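**Workshop arm build – meeting minutes**

February 4, 2019

Present: Ksawery Urbańczyk (chair), Leire Herrero (minutes), plus three members from the bench group. Apologies from two others.

## 1. Minutes of the January meeting

Agreed as written, with one correction. The spare power supply is on the shelf above the drill press and not in the metal cabinet. Leire has changed the text.

## 2. Table and object set

Ksawery reported that the white tabletop is in its final position against the wall. It had been drifting a little each time somebody leaned on it, so the legs are now screwed to the floor rail. The Noten board that drives the shoulder joint was moved to the underside at the same time, and the long cable run is gone.

The object set was discussed at length. In January we agreed on drink items, things any member could replace from the kitchen or the corner store. The set is four mugs (white, black, charcoal gray, brick red), a stack of paper cups and five plastic bottles.

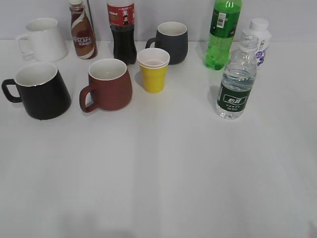 Leire asked that the set be frozen until the end of the build. Every time an item is swapped, the saved grasp positions for it have to be entered again, and that takes most of an evening. Agreed. Anyone who wants to add an item should write it on the sheet by the door and wait for the next meeting.

There was some disagreement over the bottles. One member thinks the tall ones are a waste of effort, as the arm has no business lifting a full cola bottle with the motors we have. Ksawery said the first tests are with the mugs only and the bottles stay where they are as things to be avoided. The member accepted this but wanted the objection noted.

Handles: all mugs are to be set down with the handle to the left at the start of a run. The planner, Zosis, has only one handle direction entered so far. Leire will add a second once the mug tests are finished.

The front half of the table is to be left clear. Please do not put tools, laptops or lunch there between runs.

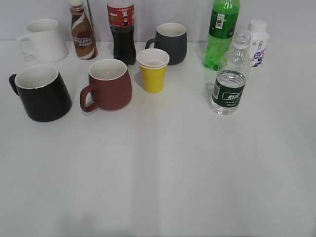
## 3. Gripper

The black fingers are fitted. They are version 4. Version 3 flexed too much at the base, and the tips crossed when the motor was run to its limit. Ksawery printed the new pair with a thicker root and reports no crossing so far. The file is in the shared folder under the name Tokarz, along with the older versions.

Opening width was raised again. At full opening the fingers will go over a mug handle with room to spare, but going around the body of the large black mug is a different matter. Two members want longer fingers. Ksawery would prefer to keep the length and grip by the handle or the rim. After some back and forth it was agreed to try the handle first, then the rim, and to print longer fingers only if both are poor.

The wrist camera is mounted and the bracket has been tightened with lock nuts. With the fingers open it has a clear view between the tips, and the black and red mugs both fit in the upper part of the picture from the usual approach height.
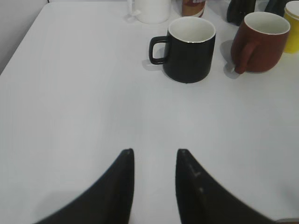 Leire pointed out that items at the back of the table are cut off in the wrist view from that height, so the planner cannot rely on it alone. The fixed camera will be used to choose the target and the wrist camera for the last part of the move. Plumeo already accepts two video inputs, so no new software is needed – only a longer USB cable, which Ksawery has offered to buy.

The emergency stop button is still on a loose wire. This has been on the list for three meetings. It is to be fixed to the front edge of the bench before the next powered run, and the arm stays unplugged until then.

## 4. Money

Spent since the last meeting: $43 on filament, lock nuts and a replacement servo horn. Receipts are with Leire. The balance will cover the USB cable. A second servo is on hold.

## 5. Actions

- Ksawery: mount the emergency stop, buy the USB cable.
- Leire: add the second handle direction to Zosis after the mug tests, print the sign asking people to keep the front of the table clear.
- Bench group: run the handle grasp on the black mug and the red mug, 5 tries each, and write the results in the log book by hand.

## 6. Any other business

The compressor is too loud during evening sessions. Members are asked to fill the tank before seven.

A request to store a bicycle frame under the bench was turned down.

Next meeting in four weeks, same room. Leire will send the agenda.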